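共用居室 円筒形収納容器まわり 安全点検票(所見付)

施設名:ニーレン(Niren)滞在棟
管理主体:シドゥム(Sidum)施設管理室
対象区域:628号室 床置き収納容器、敷物、床面および周辺小物
点検区分:定期(9月期)
点検時間帯:午前10時から正午まで

1 点検の目的および適用範囲

本点検票は、滞在棟の居室に備え付けた床置きの円筒形収納容器について、転倒、つまずき、手指の負傷および収納物の破損を防止する観点から、その状態を確認し記録するために用いる。対象は容器本体のほか、容器の下または周囲に敷かれた敷物、床仕上げ材、ならびに容器に出し入れする小物類とする。造り付けの棚および寝具は別票による。

判定は次の記号で記入する。
適:基準を満たす
要観察:基準は満たすが、次回点検時に再確認を要する
否:基準を満たさず、是正を要する
該当なし:当該居室に対象物がない

判定が「要観察」または「否」の場合は、必ず所見欄に内容を記すこと。「適」であっても、次回の点検者に引き継ぐべき事項があれば記入して差し支えない。

2 点検前の準備

2-1 居室内の通路を確保し、扉の開閉範囲に物がないことを確認する。
判定:適
所見:扉裏の上着掛けに前回までなかった延長フックが追加されている。開閉には支障なし。備品台帳への記載を依頼した。

2-2 照明をすべて点灯し、容器の内側まで目視できる明るさを確保する。
判定:適
所見:天井灯のみで内底まで確認できた。補助灯は使用していない。

2-3 点検前の収納状況を記録し、点検後に原状へ戻せるようにする。
判定:適
所見:特記事項なし。

3 床面および敷物

3-1 床タイルに割れ、欠け、浮きがないこと。
判定:適
所見:灰色の大理石調タイル。白い筋模様があるため、細いひび割れと見分けにくい。疑わしい箇所は指先で段差の有無を確かめること。今回は段差を認めなかった。

3-2 床面に水分、洗剤分または粉末の残留がないこと。
判定:適
所見:清掃後50分を経過してから確認した。大理石調の仕上げは水膜が目に入りにくく、清掃直後の点検は避けるのが望ましい。

3-3 敷物の端部にめくれ、波打ち、ほつれがないこと。
判定:要観察
所見:窓側の縁にわずかな反りがある。現状ではつま先が掛かる高さに達していないが、次回も同じ箇所を確認する。

3-4 敷物が床面上で滑らないこと。
判定:否
所見:敷物の縁を片足で軽く押したところ、横方向に動いた。裏面の滑り止め材が片側で剝離している。ポレオ(Polleo)製の滑り止めシートに交換するまでの間、容器を敷物の中央から動かさないよう入居者に通知した。

3-5 容器と敷物の位置関係が適切であり、容器の底が敷物の縁をまたいでいないこと。
判定:適
所見:敷物は暗い緑がかった灰色の円形。縁をまたぐ置き方は傾きの原因となるため、移動後は必ず再確認する。

4 容器本体

4-1 縁にささくれ、亀裂、鋭利な箇所がないこと。
判定:適
所見:クリーム色の縁を全周にわたり手袋着用で触診した。引っ掛かりはなかった。出し入れの際に腕の内側が触れやすい箇所であるため、半袖の時期は特に丁寧に確認する。

4-2 容器の内壁に変形、はがれ、染みがないこと。
判定:適
所見:内側は黄褐色。左側の壁に沿って淡い色の縦の帯が一か所あるが、表面の荒れには至っていない。

4-3 容器を軽く押したとき、がたつきまたは過度の傾きが生じないこと。
判定:要観察
所見:容器自体は安定しているが、3-4に記した敷物の滑りにより全体が動く。敷物の是正後に再判定とする。

4-4 容器に腰掛け、踏み台その他の目的外使用の形跡がないこと。
判定:適
所見:特記事項なし。

5 収納物および出し入れ作業

5-1 収納物が縁から大きく突出していないこと。
判定:適
所見:突出物なし。丈の長い物は容器に立てず、別の置き場に収めること。

5-2 額入りの絵または写真を容器内に置く場合、角が内壁を傷めず、倒れても手指を挟まない位置にあること。
判定:要観察
所見:黒縁の小さな額が奥の内壁に立て掛けてあった。白地に淡い色の裸木の幹を配した図柄である。固定されていないため、手前の物を取り出す際に倒れるおそれがある。額は壁掛けまたは棚上への移設を勧める。移設しない場合は、最初に額を取り出してから他の物に触れること。

5-3 小さな物が底に散在せず、目視で確認できる状態にあること。
判定:要観察
所見:蓋または小さなカップに類する白い円筒形の小物、ベージュ色の小物など、手のひらに収まる大きさの物は底に紛れやすい。小袋または浅い仕切り箱にまとめるよう案内した。

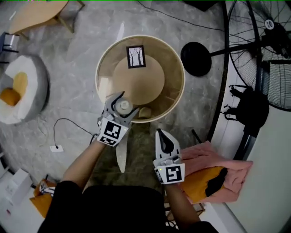 5-4 出し入れの作業姿勢が無理のないものであること。
判定:要観察
所見:床置きの容器は上からのぞき込む姿勢になりやすい。立ったまま深く前傾する作業が続く場合は、片膝をつくか、低い腰掛けを用いる。厚手の上着や裾の長い衣類は縁に掛かりやすいので、作業前に前を整えること。

5-5 先の細い物を容器の周囲または敷物の上に置いたままにしないこと。
判定:適
所見:点検終了時に床面を再度見渡し、残置物がないことを確認した。細長く先のとがった物は、淡色であっても影に入ると見落としやすい。

5-6 平たい円板状の物を底に置く場合、その下に小物が入り込んでいないこと。
判定:適
所見:黄褐色の円板を持ち上げて下を確認した。異物なし。円板の色は内壁より明るいものの同系色であるため、存在に気付かず上に物を重ねる例がある。入居者への説明時に位置を示すこと。

5-7 収納量が容器の高さの範囲に収まり、重量が5-8に定める上限を超えないこと。
判定:適
所見:収納量は少なく、余裕がある。

5-8 容器ごと持ち上げて移動する場合、中身を先に取り出すこと。やむを得ず中身を入れたまま動かすときは、最大2キログラムまでとし、両手で底を支えること。
判定:適
所見:縁だけを持って引きずる移動は禁止とする。タイルの目地に底が掛かり、転倒につながる。

6 周辺の離隔および避難経路

6-1 容器の外周から扉までの間に、100センチメートル以上の通路幅が確保されていること。
判定:適
所見:計測位置は扉の取っ手側とした。敷物の縁ではなく容器の外周から測ること。前回票では敷物の縁を起点としており、数値を比較する際は注意を要する。

6-2 暖房器具その他の熱源が容器に近接していないこと。
判定:該当なし
所見:当室に可搬式の熱源はない。冬期に貸し出す場合は本項を再点検する。

6-3 容器が夜間の動線上にないこと。
判定:適
所見:寝台と洗面所を結ぶ経路から外れている。敷物の色が暗く、消灯時には境目が判別しにくいため、足元灯の位置を容器側へ寄せることを検討する。

7 是正を要する事項

(1)敷物の滑り止め材の交換(3-4)
対応区分:速やかに実施
担当:シドゥム施設管理室 居室備品係
補足:在庫のマルティ(Marti)製シートは厚みがあり、3-3の縁の反りを強めるため使用しない。

(2)額の移設または固定(5-2)
対応区分:入居者と協議のうえ実施
担当:滞在棟受付
補足:壁面への穴あけは不可。掛け具は受付で貸し出す。

(3)小物類の仕分け(5-3)
対応区分:入居者への案内により実施
担当:滞在棟受付
補足:仕切り箱は共用倉庫の下段にある。

(4)足元灯の位置変更(6-3)
対応区分:次回定期点検までに検討
担当:シドゥム施設管理室 電気係

8 再点検

3-4および4-3は、是正完了後に同一の点検者が再判定する。同一の点検者が担当できない場合は、本票の写しを携行し、所見欄の記載箇所を現地で照合したうえで判定すること。再判定の結果は本票の余白に記入せず、別紙「再点検記録」に記載して綴じる。

総合判定:条件付き使用可
条件:滑り止め材の交換が完了するまで、容器の移動を行わないこと。

本票は居室番号順に保管し、原本は施設管理室、写しは滞在棟受付に置く。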